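Cavcombe Stone Surfaces
Drutier Countertop Slab, Dark Veined Marble

Product overview

The Drutier is a natural marble slab for kitchen counters, islands and bar tops. It is sold as a full slab or cut to template. The ground color is dark, from charcoal to smoky brown, with white and pale gray veining. Vein density varies within a slab and between slabs of the same block. Buyers who need a match across a seam should order consecutive slabs and say so on the order form.

Finish

Polished is the standard finish. Honed is available on request and adds time to the order. A polished face shows the veining with more contrast but also shows etching sooner. A honed face hides light etching and takes up oil faster, so it should be sealed more often.

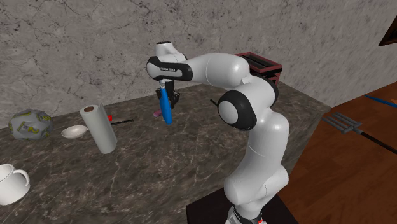
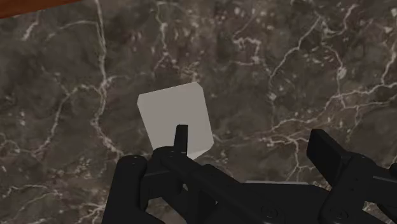

Dark marble with white veining, polished

Thickness and overhang

Slabs are 2 cm thick as standard. A built-up edge can be supplied where a heavier look is wanted; the strip is cut from the same slab and glued at the factory. Overhangs on seating sides need steel brackets fixed to the cabinet frame. Bracket spacing is set at template stage and depends on the cabinet maker's drawing. Do not rely on the built-up edge for support.

Edges

Eased, quarter bevel and half round. Eased is supplied unless the order says otherwise. Mitered waterfall ends are quoted separately — the vein direction has to be agreed before cutting and cannot be changed later.

Cutouts

Sink and cooktop cutouts are made from the maker's template, not from a measured appliance. Inside corners are always radiused. Leave at least 65 mm of stone between any cutout and the front edge. For undermount sinks the inner edge of the cutout is polished.

Sealing and care

Each slab leaves the shop with one coat of Fasari penetrating sealer. Apply a second coat after installation, once the seam adhesive has cured. Leave it on the stone for 45 minutes, then buff dry with a clean cotton cloth. Sealer left to dry on the face will haze and has to be removed with more sealer and a white pad.

Marble is a calcium stone. Lemon juice, vinegar, wine and most bathroom cleaners will etch it whether or not it is sealed. Wipe spills at once and clean with a pH-neutral soap. Use a trivet under pans. Etched areas can be repolished on site by a stone fitter; the finest pad in the Valente hand set, 800 grit, leaves a honed surface and will not bring back a full polish.

Ordering

Send cabinet drawings, sink and cooktop model numbers, and the edge profile. Slabs can be viewed and reserved at the yard before payment. A reserved slab is tagged with the order number and photographed wet and dry — the dry photograph is the reference for color. Small fissures and filled pits are natural to this stone and are not grounds for return.

Questions about templates and seams: Lovely Lumbao, slab desk.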